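Sunday, September 27, 2026

Jodgate snippet cards, print file generator, notes

Picking up where I left off Friday. Goal for today was get the layout script to stop eating leading whitespace on the Python cards. Done, mostly. Details below so Rogelio doesn't have to ask me twice.

Whitespace thing first. The template engine (Sotelo, the old version, we never upgraded) trims every text block before it hits the page. Fine for titles. Terrible for code. The first line of a snippet lost its indent and the rest kept theirs, so the seven of clubs looked like it was written by a drunk. Turned off trim in the config, no effect. Turned it off in the block itself, no effect. Dug into the source and there are two trims, one on load and one on render. The config flag only hits the first one. Patched our local copy, line is marked with my initials. Needs a proper fix or an upgrade. Amber says the new version breaks the font loader so not this month.

Tabs vs spaces. Makefile snippet on the four of spades needs real tabs or it's wrong and people will write in. Renderer draws a tab as one space. Swapped in a pre-pass that expands tabs to four spaces for drawing only, the source file keeps the tab. OK for print. If we ever put a copy button on the web page, that has to read the source and not the drawn text. Wrote this on the ticket too.

Line length. Jericho wanted 50 characters max per line. Most cards are under. Offenders: the SQL one (nine of diamonds), both Java face cards, and the Haskell one, only because of the comment. Cut the comment. SQL reflowed over more lines, reads better anyway. Java king is still too wide. Options are smaller type or a shorter class name. Going with shorter class name, I don't want 2 type sizes in one suit.

Fonts. Ligatures are ON by default in the code font, so != comes out as a not-equals sign and => turns into a fat arrow. Pretty on screen but Margarida's point is a beginner will try to type what they see. Agree. Turned off for all cards. Had to do it in the PDF export step as well, export has its own font settings (why). Checked zero and capital O at final size, slashed zero is readable. Lowercase L and one are close but ok.

Does the code run? Asked Jennylyn to put every snippet through an actual interpreter or compiler before we lock it. She got the runner going on the Zarance box, one container per language. Results so far:

- Ruby ace: fine
- PHP six: missing semicolon, has been missing since April, none of us saw it
- C jack: compiles with a warning, implicit return type. Fixed.
- JavaScript three: fine but uses var. Leave it? Rogelio wants const. I don't care, changed it.
- Bash ten: runs, but quoting breaks if the suit name has a space. No suit has a space. Quoted it anyway
- Perl two: nobody here can say if it's right. Prints the right thing.

Still not run: Haskell, Lua, the assembly joker. Assembly one will need somebody to decide which assembler we are pretending to use. Syntax is a mix at the moment.

Color. Syntax highlighting uses a theme made for dark screens. On white stock the yellow strings vanish. Swapped yellow for a dark orange, checked at arm's length under the desk lamp, readable. Comments went from light gray to mid gray. The red suits need their keyword color moved away from the suit red or it looks like the suit bled into the code. Did hearts. Diamonds to do.

Build time. Full deck export was painfully slow and I finally looked at why: it was reloading the font file for every card. Moved the load out of the loop. Much better, didn't bother timing it properly. Also the export was writing every preview at full print size, now it does small ones unless you pass the --print flag. Temp folder had more than 3,000 stale preview files in it. Deleted. Added a clean step at the start of the run so it doesnt pile up again.

Proof order: Rorkcombe will do a short run but wants the files with bleed on all sides and fonts outlined. First real run is 500 decks if the proof is good. Don't send anything till the Java king is sorted.
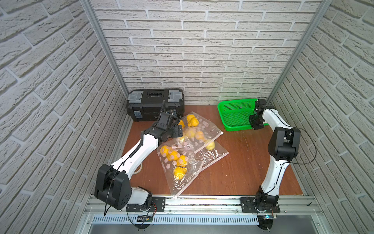
Q from Rogelio: where do the snippets live now, in the template or separate?

Separate. One file per card in the snippets folder, named rank then suit, with the real extension for the language so the editor highlights it and the runner can pick it up. The template only pulls them in by name. Edit the file, never the template.

Left for Monday:
- Java king class name
- diamonds keyword color
- Lua and Haskell through the runner (Jennylyn)
- assembler decision, ask Jericho
- write down the trim patch in the readme before I forget what it does
- card back still has the old logo on it, Amber has teh new file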